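Review: Bergeron open day, the Pukeck household robot
Posted May 21, 2021

Two hours' drive to watch somebody else's laundry get put away. I do own a clothes rack, so I felt qualified.

Bergeron runs its demonstrations in a mocked-up bedroom, and the Pukeck shares it with a bed, a wardrobe and a pair of pine boxes to step up on. It's a humanoid, white and silver, with a good deal of black cable. The stepping up was my favourite part of the day. 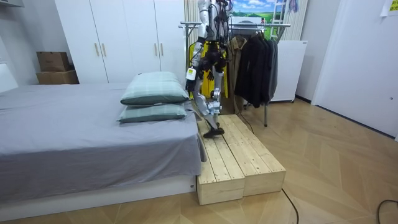 Hanging things up

The main act was a yellow shirt on a wooden hanger. Padded black fingers, a decent hold on the bar of the hanger, and then the hook has to find the rail -- a job I manage half asleep, though seldom with 13 people watching.

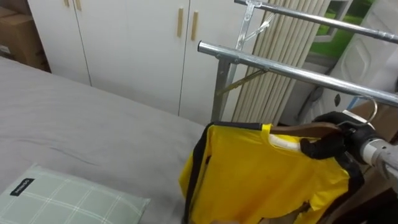
Hanger in hand, hook just under the lower bar.

I'd have liked to see trousers. The brochure for the pricier Grelilar model promises trousers by December.

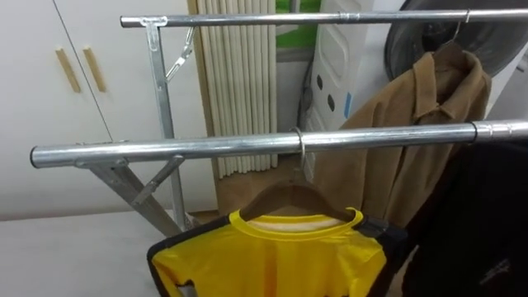
The yellow shirt on the front rail, tan-brown jacket on the rail behind.

Grip: very good. Conversation: none, a plus in a flatmate. Coffee: Kerkov pods, weak in colour and flavour. Parking: dear.

3.5 out of 5. I'd go again, on a full stomach.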